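Inicio > Formación > Sonido en directo > Apuntes > Tema 6

Buscar en los apuntes Buscar

Tema 6. Ganancia, impedancia y cajas para bajo eléctrico

Curso de técnico de escenario, grupo de tarde. Profesor: Omid Heydari

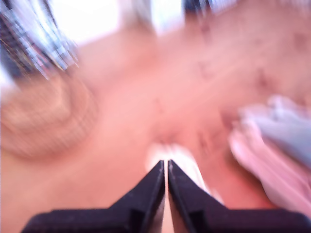 6.1. Dónde se ajusta la ganancia

El control de ganancia regula el nivel con el que la señal entra en el previo. El volumen general regula lo que sale hacia la etapa de potencia. Son dos ajustes distintos y se hacen en ese orden.

Procedimiento en prueba de sonido:

1. Volumen general a cero y ecualizador plano.
2. El bajista toca con la fuerza que va a usar en el concierto, incluido el slap si lo hay en el repertorio.
3. Se sube la ganancia hasta que el indicador de pico parpadea en las notas más fuertes y se retrocede un poco.
4. Se sube el volumen general hasta el nivel de escenario.

Con un bajo activo el nivel de salida suele ser mayor que con uno pasivo. Si el amplificador tiene atenuador de entrada, se prueba primero con él puesto. Si el músico cambia de instrumento a mitad del concierto, hay que repetir el paso 3 con los dos bajos y anotar las dos posiciones.

6.2. Impedancia de las cajas

Dos cajas iguales en paralelo dan la mitad de impedancia: dos de 8 ohmios suman una carga de 4, y dos de 4 ohmios, una carga de 2. Si las cajas son distintas se usa la fórmula del tema anterior (producto dividido entre suma).

La carga total no debe bajar nunca del mínimo que indica el panel trasero del amplificador. Un cabezal con mínimo de 4 ohmios no se conecta a dos cajas de 4. En un cabezal de transistores, una carga superior al mínimo no es peligrosa, pero se obtiene menos potencia. En los cabezales con etapa de válvulas la cosa cambia: hay que respetar el valor del selector y no encenderlos nunca sin caja.

6.3. Ejemplo resuelto

El cabezal Prelum del aula entrega 600 W a 4 ohmios. Se conecta a dos cajas Ukley de 8 ohmios en paralelo.

Carga total: 8 / 2 = 4 ohmios
Potencia que recibe cada caja: 600 / 2 = 300 W

Cada caja tiene que admitir al menos 300 W continuos. Atención a la ficha técnica: el dato que vale es el continuo (RMS), no el de pico o programa.

6.4. Cables

De cabezal a caja, siempre cable de altavoz. El de instrumento lleva un conductor fino y apantallado que puede calentarse y dañar la etapa. Por fuera se parecen mucho cuando los dos acaban en jack, así que en el almacén los de altavoz van marcados con cinta amarilla. Si hay conector Speakon, se usa ese.

6.5. Salida directa a mesa

Pre: la señal sale antes del ecualizador y el músico puede tocar su sonido sin afectar a la sala.
Post: la señal sale ecualizada. Hay que avisar al bajista de que cualquier cambio suyo se oye fuera.

Si aparece zumbido, probar primero el interruptor de masa de la salida (ground lift). No se desconecta nunca la toma de tierra del enchufe.

Ejercicios para entregar

a) Calcular la carga de una caja de 8 ohmios y otra de 4 en paralelo. ¿Se pueden conectar al Prelum?
b) Calcular la carga de dos cajas de 16 ohmios en paralelo.
c) Dibujar la conexión completa para la práctica de la sala Alcantara, con salida directa en posición pre.

Prácticas: Hiba Khoury y Anil Iyer montan el escenario; Oliwia Szulc y Bahman Safavi, la mesa. En la siguiente sesión se cambian los puestos.

Última actualización: septiembre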